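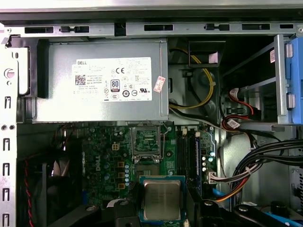
Open Day at Undineck: Processor Handling

Search this site Enter keywords Go

Visitors to the May open day saw the Oketti cell work on a Dell desktop tower with its cover off. The demonstration dealt with one part, the processor. The arm runs a Cilico controller, and the program has 300 lines.
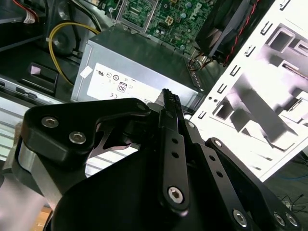

Delić asked whether the routine would carry over to other towers. The socket position has to be taught again for each model, which takes 6 minutes.

Finger force is set in software and was left unchanged all afternoon.
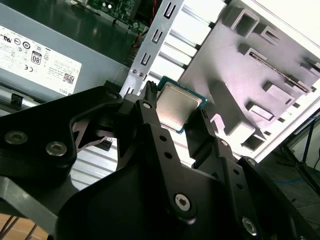

Processor held between the gripper fingers.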